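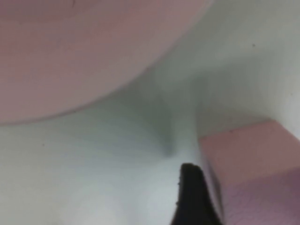

Pink pieces on the white surface, September.

Progress report, Clalov sorting room
Prepared by Fidelina Cáceres for Eusebio Betancur

In this period we sorted 700 pieces from the donated stock of 2,748. The pieces are kept by color, and the pink ones are now finished. Jhonatan Ríos checks each piece for marks before it goes to the shelf. We still find dust on the white surfaces, so we clean them 2 times in every shift.

The delivery of boxes from Jekero came late and we lost one morning. We request 30 more boxes for the next period. Yhon Sotelo will send you the list of expenses separately.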